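Desk Surface Gallery, Part 2: Walnut-Tone Tops

Skeralport Furniture Notes
Compiled by Innes Shearer

The first part of this gallery covered pale tops: birch, maple and the gray finishes. This part deals with dark brown laminate in a walnut tone, which is the finish most readers asked about after the January issue. Part 3 will cover solid colors.

Dark laminate is sold on its color, but the color is the least useful thing to judge it by. Two tops from the same range can match in color and still look quite different once they are set up, depending on how large the grain pattern is, which way it runs and how much light the finish throws back. Small samples hide all of this. A hand-sized chip of the Clutenside walnut shows a few dark lines and nothing else, and the full top shows a pattern that takes most of the depth of the desk to play out.

The tests were simple. Each top was viewed from the seated position first, then from standing height at both ends, and finally with the main lamp off. Notes were made on grain, glare, dust and edge wear. Nothing was polished beforehand. Tops were wiped with a damp cloth and left for 10 minutes.

A note on terms. "Figure" means the overall pattern in the surface, including knots and swirls. "Grain" means the direction and spacing of the lines. "Glare" means light from a window or lamp that washes the color out of part of the top. The trade uses these words loosely, and the Doria catalog swaps the first two from page to page.
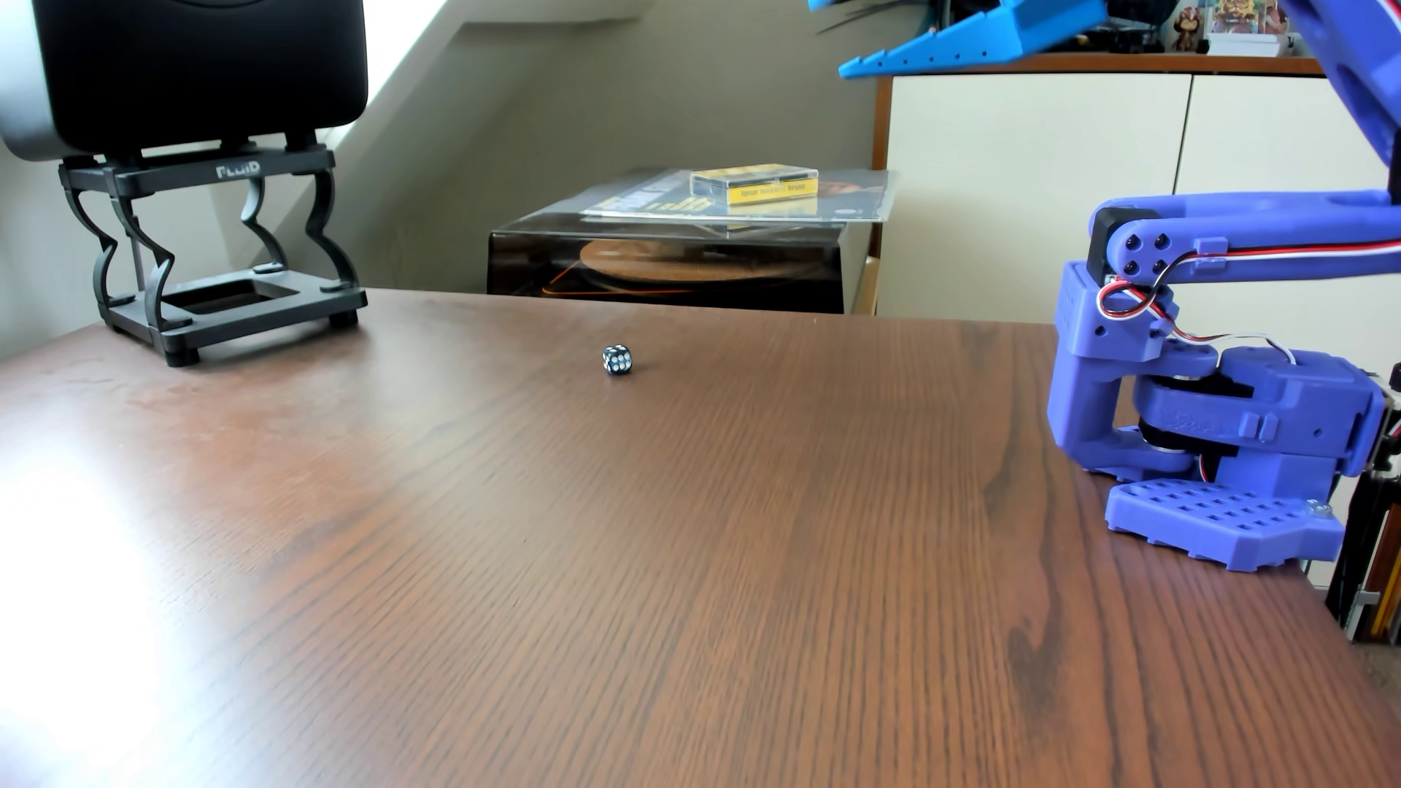
Vol. 7, No. 3

Large desk, walnut-tone laminate. Long wavy grain runs from the front toward the back edge, with darker knots and swirls near the front on the right. Glare is strong at the lower left and fades toward the center. The single die gives a fair idea of scale.

Grain direction matters more than most buyers expect. Lines that run front to back lead the eye away from the chair and make a top look deeper. Lines that run side to side make it look wider, and they also help to hide a seam where two panels meet. Neither is better. On a deep desk against a wall, front to back is the usual choice, and it suits speakers and stands placed toward the rear.

Knots in a laminate are printed, so they repeat. On a short top the repeat may never show. On a long one it can turn up twice, and once seen it is hard to ignore. Ask the seller for the repeat length before ordering two tops to be joined. Janevski gives this figure on the label. Other makers will usually supply it by email.

Glare is the main fault of dark finishes. A satin surface holds its color well under a ceiling light but can go pale where a window strikes it at a low angle. The remedies are limited: turn the desk, fit a blind, or choose a matte finish. A desk mat will cover the problem area, though it also covers the grain, and at that point a cheaper top would do as well.

Dust shows on all dark tops. In the test room it was visible from the chair by the second day on satin and by the third day on matte. Fine scratches were the reverse - harder to see on satin, plainer on matte, where they caught the light as thin gray lines. Felt pads under anything with a metal foot are worth the small cost.

Edges were checked last. A wrapped front edge, where the laminate continues over the curve, lasted better than a taped one. Taped edges tend to lift first at the corners. Press along the underside with a thumb before buying, and reject any top where the tape moves.

Care for this finish is brief. Use a damp cloth and a drop of dish soap. Dry along the grain. Avoid wax, which builds up and dulls the surface in patches, and avoid the rough side of a kitchen sponge. Ink should be lifted with rubbing alcohol on a cotton pad, tried first on the underside.

Readers with a walnut-tone top more than 12 years old are asked to send notes on fading, with the direction the window faces. Letters on the pale tops are held over to the next number.

Page last revised Friday, March 8, 2019

Back to Part 1: Pale Tops
Forward to Part 3: Solid Colors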